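### 3.2 Oberflächen der Arbeitstische

Die Tischplatten wurden als eigenständige Einflussgröße behandelt. In die Untersuchung gingen 14 Tische aus dem Bestand der Werkstatt Gostholm ein, davon vier mit heller Holzoberfläche. Maßgeblich für die Auswahl war der Kontrast zwischen Maserung und Grundton; Kantenprofil und Gestell blieben unberücksichtigt. Die Platten wurden vor Beginn der Messreihe im September mit einem fusselfreien Tuch trocken abgewischt und danach nicht weiter behandelt.

Die Beurteilung erfolgte getrennt nach Maserungsverlauf, Glanz und punktuellen Abweichungen. Für den Glanz wurde die dreistufige Skala aus dem Ornitetti-Protokoll übernommen (matt, seidenmatt, glänzend). Punktuelle Abweichungen wurden nur dann als Fehlstelle gewertet, wenn sie sich unter Streiflicht ertasten oder mit der Lupe vom Faserverlauf abgrenzen ließen – alle übrigen wurden als »unbestimmt« geführt.
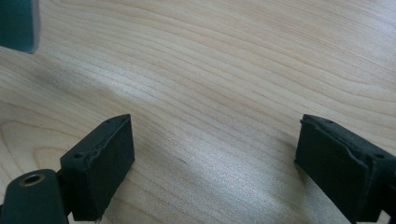
**Abb. 3:** Helle Holztischplatte mit feiner, wellig verlaufender Maserung; im mittleren Bereich überdeckt der Lichtreflex die Zeichnung.

Der Reflex in Abb. 3 verdeutlicht die Schwierigkeit der visuellen Einstufung. Obwohl die Oberfläche nur schwach seidig wirkt, ist die Maserung in der Tischmitte zu einem silbrig-weißen Schimmer aufgehellt. Der kleine dunkle Punkt nahe der Mitte kann aus der Aufnahme allein weder der Maserung noch einer Beschädigung zugeordnet werden und wurde entsprechend als unbestimmt erfasst.

Für die Auswertung folgt daraus, dass überstrahlte Flächen nicht in die Bestimmung des Faserkontrasts einbezogen werden dürfen. Sie wurden manuell maskiert. Die verbleibende Fläche wurde in 2.000 Teilfelder zerlegt, deren mittlere Helligkeit gegen den Referenzton der jeweiligen Platte aufgetragen wurde. Bei stark gebogenem Faserverlauf ist die Zerlegung in rechteckige Felder nur bedingt geeignet – das Verfahren nach Entwistle, das die Felder am Faserverlauf ausrichtet, wird in Abschnitt 4 vergleichend herangezogen.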